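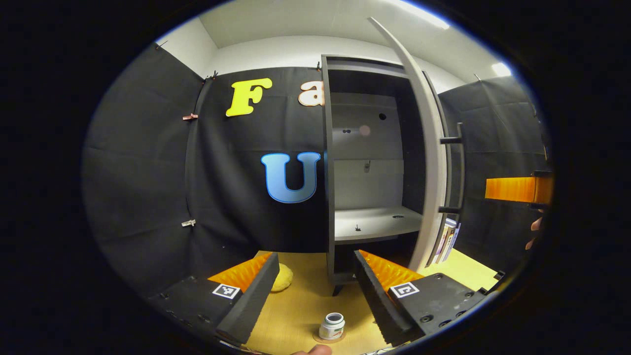
Attachment 1: jar on its coaster, open cabinet behind it, yellow cloth on the floor at the left.

Ticket: Shelf inside gray cabinet is not steady, small jar slides
Product: Cudix tall cabinet, dark gray, open front
Shop: Benia online store
Opened: Nov 30, 2021
Status: Solved, kept open for the note about the spare part

Customer message

Hello,

I bought this cabinet from your store in October. It stands in our small play corner, where we hung black cloth on the walls and put big foam letters on it. The cabinet itself is good and I like the color. My problem is with the white shelf in the lower part.

When I put something light on the shelf, near the front, it moves slowly forward. A small white jar with a gray lid is the one I noticed first. I keep it on a thin round coaster, and the coaster slides together with the jar. In the attached photo both of them are on the floor. The cabinet is behind, with the shelf in its place.

What I tried already:

1. I cleaned the shelf with a yellow cloth and a little warm water, then I let it dry for the night. No change.
2. I turned the coaster upside down. No change.
3. I put the jar without the coaster. It moves less, but it still moves.
4. I pushed the shelf to the back as far as it goes. I heard a click on one side only.

I have also one question. On the back panel there are two round holes and a small latch above the shelf. The instruction sheet shows the holes but it does not explain them. Are they for cables, or is some part missing from my box? I do not want to close them if the air must go through.

Thank you for your patience with my English.

Reply from Benia support

Thank you for the clear message and for the photo. Your English is fine.

The two holes in the back panel are for cables and for air. Please leave them open. Nothing is missing there.

About the shelf, we think it is not level. Please do these checks and write us the results:

– Take everything off the shelf.
– Put a spirit level on it, first from left to right, then from back to front.
– Put the same spirit level on the floor in front of the cabinet.
– Pull the shelf out and look at the 4 support pins. All of them should go into the wall of the cabinet until the collar touches.

Please do not lift the shelf by the knob. The knob is only a stop and it can come loose.

Customer message

Hello again,

I did the checks in the order you wrote.

Left to right: the shelf is level.
Back to front: it is lower in the front. The bubble goes clearly to the back.
Floor: level in both directions. It is a wooden floor and I was afraid that it was the reason, but no.

Pins: the two in the back are good. The front left is good. The front right does not go in completely, the collar stays outside. I looked in the hole with a flashlight and there is some dust from the drilling inside, pressed hard. I tried to take it out with a toothpick and only a little came.

One more thing. With the shelf out, I saw that the round cutout, the one toward the right side, has a rough edge below. Maybe I put the shelf upside down in October? The sheet has a very small drawing and I could not decide.

Reply from Benia support

You found two causes, and both are easy to repair.

For the hole: please use a thin screwdriver or a long nail, turn it by hand, and then use the vacuum cleaner. Do not use a drill. The pin should go in with the pressure of a thumb.

For the shelf: the rough edge must be below, so your shelf is the right way up. You can smooth the edge with fine sandpaper, but it is not necessary.

If the pin is bent or too short, the replacement set is Gisine No. 9. We can send it without cost.

Customer message

It worked. The dust was packed like a small stone, and after I broke it the rest came out with the vacuum cleaner. The pin is now in until the collar. I put the shelf back and heard the click on both sides. The spirit level is good in both directions.

I put the jar and the coaster near the front and left them there the whole evening. They did not move. Then I put over 100 grams of wooden beads in a bowl next to them, also no problem.

The pin has a small scratch, so please send the Gisine set if the offer is still good. There is no hurry.

A suggestion for the instruction sheet: please make the drawing of the shelf bigger and write the word "cables" next to the two holes.

Reply from Benia support

The Gisine set is on the way from our Chuensuk warehouse. We sent your suggestion about the drawing to the people who make the sheet. The ticket stays open until you write that the set arrived.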